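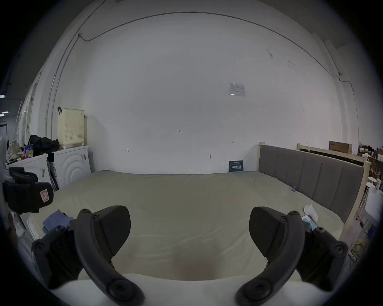 February, afternoon, gripper 2

Margit asked me to write down what I did to the hand-held gripper this time, as the last three fixes live only in my head and on a strip of tape on the drawer. So, long entry, sorry.

Complaint was that the right jaw lagged the left on closing. Not by much – you'd squeeze the trigger and the left pad would get to the middle first and then sort of wait for its friend. With a stiff thing it doesn't matter, but with socks and other thin cloth the left pad shoves the fabric sideways before the right one turns up, and you end up pinching a fold you didn't want.

First guess was the linkage bolts, because it's always the linkage bolts. Took both arms off and went through all of them with the small hex driver. Two on the right arm were loose enough to turn with my fingers! The thread locker had gone to powder. Cleaned the threads, fresh drop of the blue stuff, back in, snug and then a tiny bit more. Please don't lean on these, the inserts pull out of the arm and then it's a whole new arm, and the last one took Chmielewska ages to send.

That got rid of most of the lag but not all of it. Assunta had a look and said to check the return spring, which I would have got to eventually (I would!). The right one had a bit of a set in it, so it sat longer than the left when I laid them side by side on the bench. Swapped both so they match. The old pair is in the bag marked DO NOT USE, and yes I know that's what the other bag says as well.

Then the pads. The right one was shiny at the tip and had lost its grip. Scuffed it with fine paper, wiped it down with alcohol, let it sit while I had coffee. If it goes shiny again before the next service I'd rather put new pads on than keep sanding, they only have so much rubber to give.

Zeroing, for whoever does it next: open all the way, let go, wait for the encoder to settle, then press zero. I kept pressing too early and getting a different number every time. When I finally had some patience it read 1650 at full open, three times in a row, and that's what I typed into the Cisum config. The old value is commented out on the line underneath in case I've made a mess of it.

Ran 32 open-close cycles on the bench with nothing between the pads and couldn't see the lag any more. Logged the trigger trace too, file is in the Lurkunholm folder under this month. There's still a small click from the right side near full open. I think it's the washer and not the bearing, but I thought that about the Zedmont unit too and look how that went.

Still to do:
Order thread locker, there's maybe one more job in the bottle.
Spare springs, get 10 and put them in an actual labeled box.
Same bolt check on gripper 1, it's the same age and I bet it's just as bad.
Ask Margit if we can move the bolt check to every month. It takes less time than writing this did.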